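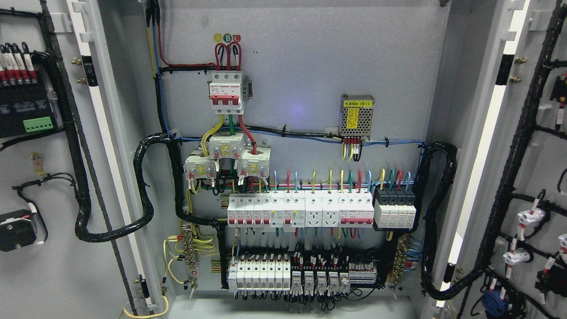

Início | Projetos | Relatórios | Apoios | Contactos

Relatório de progresso ao programa de apoio Illora
Tempo de leitura: 2 minutos

O presente relatório dá conta dos trabalhos realizados na oficina partilhada de Gultovance até ao final de novembro, no âmbito do projeto Huenchumán, que visa a operação de quadros elétricos por uma mão robótica. A coordenação técnica manteve-se a cargo de Ritva Rantala.

1. Quadro de ensaio
O quadro encontra-se instalado e cablado. O disjuntor geral tripolar alimenta os condutores de fase através dos transformadores de corrente, e o módulo de alimentação B1 está fixado ao painel de fundo. Falta rever a identificação dos condutores nas portas e atualizar o esquema, tarefa para a qual se preveem 19 horas de oficina. 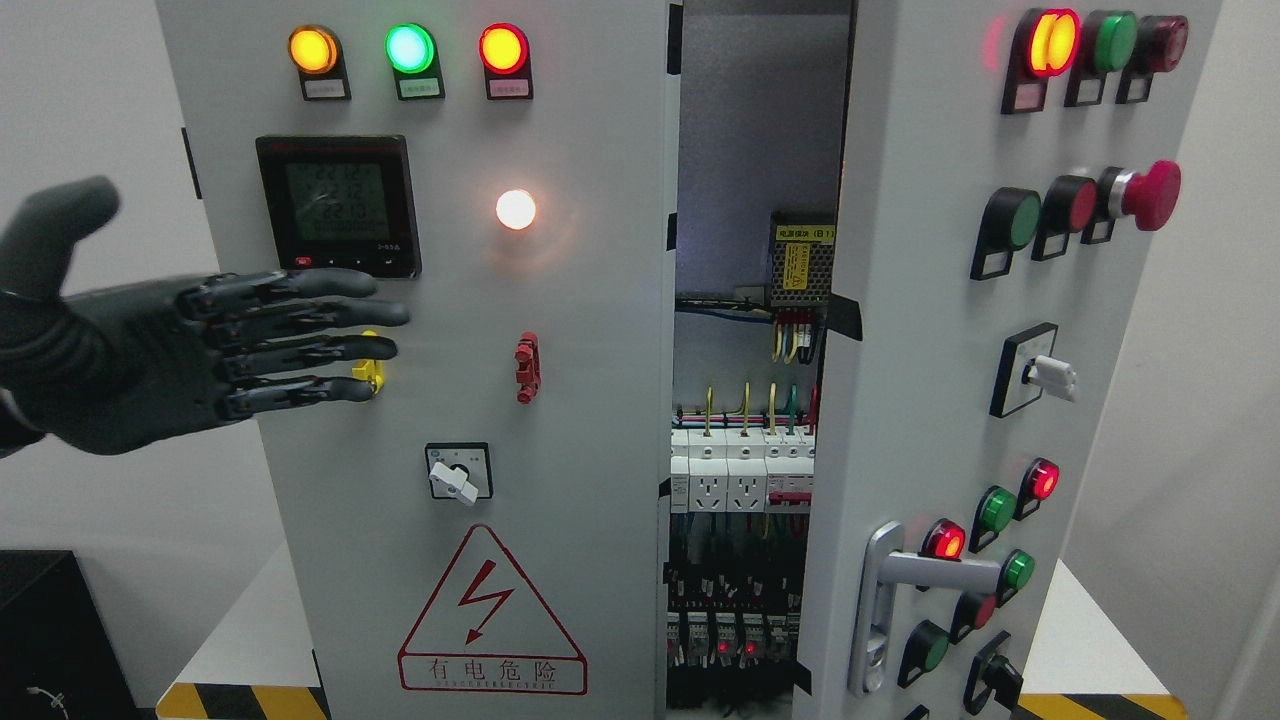
2. Mão robótica
O programa de aproximação foi reescrito neste período e executado em mais de 80 ensaios. O procedimento prevê que os dedos se mantenham estendidos até à posição de referência, e só depois se inicie o contacto. A manete amarela da porta esquerda, junto às pontas dos dedos, tem a vermelha à sua direita e o seletor rotativo mais abaixo, o que obriga a limitar a amplitude do movimento lateral. O botão de emergência em cogumelo situa-se na porta direita e ficou incluído nas zonas interditas à trajetória.

3. Desvios e execução financeira
Regista-se um atraso de seis semanas na entrega dos sensores de força encomendados à Clunville. A verba correspondente transita para o período seguinte - sem alteração do montante total aprovado. Solicita-se autorização para reafetar duas jornadas de montagem à calibração.

4. Trabalhos seguintes
Ensaios com o seletor rotativo, integração dos sensores e revisão do plano de segurança da oficina.

Contacto | © Oficina Gultovance | Voltar ao topo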